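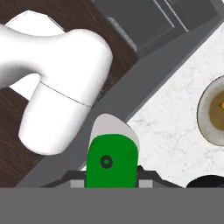
Fig. 3 - Vue simulée côté pince : patin vert, plan de travail en marbre et bol à droite.

Accueil | Installation | Pinces | Caméras | Dépannage
Imprimer cette page | Envoyer par e-mail

3. Comparer deux pinces dans la cuisine simulée

Vous avez installé Cillar, la scène s'ouvre sans message d'erreur, bravo - le plus long est derrière vous ! Nous allons maintenant essayer la pince Plesport, puis la pince Orbán, dans la même cuisine et avec le même bras. Prenez votre temps, surtout la première fois.

1. Ouvrez la scène Cuvcombe et attendez la fin du chargement des textures (le marbre arrive souvent en dernier).

2. Dans le menu Pinces, choisissez Plesport, puis activez la vue côté pince. Vous devez retrouver le patin vert en bas de l'image, au centre, comme sur la figure 3.

3. Vérifiez que le repère rond du patin est bien visible. S'il ne l'est pas, revenez au menu Caméras et cliquez sur Recentrer.

4. Réglez la durée de l'essai sur 249 pas et la force de serrage sur 49, deux valeurs qui conviennent très bien pour débuter.

5. Lancez l'essai, laissez-le aller jusqu'au bout et enregistrez le journal sous un nom que vous reconnaîtrez encore dans un mois.

6. Chargez la pince Orbán et reprenez les étapes 2 à 5 sans toucher à la caméra. Le patin peut changer d'aspect d'un modèle à l'autre.

Remarque : le bras blanc peut occuper une bonne partie du haut de l'image, à gauche. Tant que le patin et le bord du plan de travail restent dégagés, la vue convient tout à fait.

Attention : ne déplacez pas le bol entre les deux essais. Si cela vous arrive (cela nous est arrivé plus d'une fois), rechargez la scène et recommencez avec la première pince.

Dernière mise à jour : 21 novembre 2020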